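Science for Kids > Light and Materials

Why You Can't See Through Frosted Glass
By Onyekachi Ajayi
Last updated: 10/11/2025

Light travels in straight lines until it meets something. When it meets a clear window, most of it passes through and keeps its order. Light from a tree outside reaches your eye in the same pattern it had when it left the tree, so you see a tree.

Frosted glass has a rough surface. The bumps are too small to pick out one by one, but each bends light a different way. This is called scattering. The light still gets through, but its pattern is mixed up, and your eye receives a soft glow.
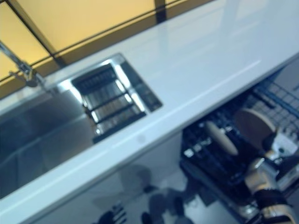 Yellow frosted glass panels behind a white countertop.

Colored glass does a second job. White light is a mixture of all the colors. Yellow or amber glass absorbs much of the blue part and lets most of the red, yellow and green parts through. Your eye and brain read that mixture as yellow.

Glass can be frosted in two main ways. In sandblasting, a machine blows hard grains at the surface and chips it. In etching, an acid eats away a very thin layer. Etching must be done by trained workers.

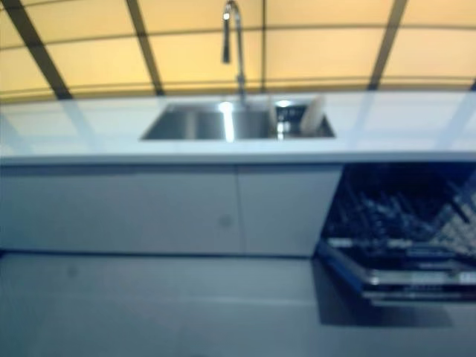
Scattering also depends on distance. An object pressed against the back of frosted glass looks fairly sharp, because the light has little room to spread before it leaves the object and reaches the rough side. Move the object back and its edges blur.

Try it: You need a clear plastic folder, a strip of matte tape and a printed page. Stick the tape to the folder. Lay it flat on the page and read the words through the tape. Raise the folder slowly. Stop when you can't read the words, and measure the gap with a ruler.

Words to know: absorb, etching, scattering

258 shares | 3 comments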